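We use cookies to keep this guide working properly. By carrying on you agree to our cookie notice. Accept / Manage

Section 4: Setting Up Your Prunlow Worm Bin

Welcome back! If you've been through Section 3, you've picked a spot out of direct sun, and now comes the part everyone looks forward to, which is getting the bin ready for its tenants. Set aside an unhurried afternoon for it.

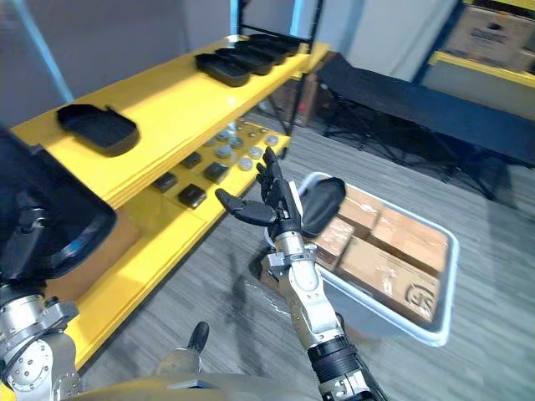 Rondell Omoregie
Customer guides writer, Welard Garden Products

1. Tear up 27 sheets of plain newspaper into strips as wide as your thumb. Skip the glossy inserts.

2. Soak the strips, then squeeze them until they feel like a wrung-out sponge.

3. Fluff the bedding into the base and scatter a handful of garden soil over it - worms like a little grit.

4. Tip the worms gently on top, leave the lid off, and let them burrow down by themselves under a lamp.

5. Wait two days, then bury 200 grams of chopped vegetable peelings in one corner. Use a different corner next time.

CAUTION: No meat, dairy or oily leftovers, please. They smell, and they bring flies.

NOTE: Worms are happiest between 59 and 77 degrees Fahrenheit. If your garage gets colder than that in March, bring the bin indoors for a while.

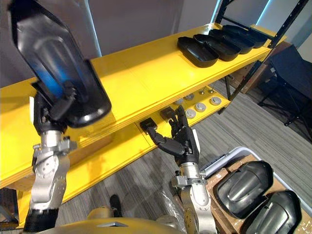

Spare bedding keeps for months if it stays dry, so I always make up more than I need and put the rest away with the trowel and the gloves. Any shelf off the floor will do, and a bright yellow unit with an upper and a lower shelf, like the one in the photo, gives you a level for bedding and another for tools. Keep the bedding up top, where a damp floor can't get at it, and label it if other people use your shelves (mine once went out with the recycling, and I was sorry to lose it).

6. Check the bin once a week. If it seems soggy, mix in dry strips and leave the lid ajar overnight.

Comments (3)

mudpie_gran: Mine all climbed the walls the first night. Left the lamp on and they settled down!

T. in Ohio: Can I use shredded office paper?

compostcorner13: @T. in Ohio I do, mixed half and half with cardboard. No trouble so far.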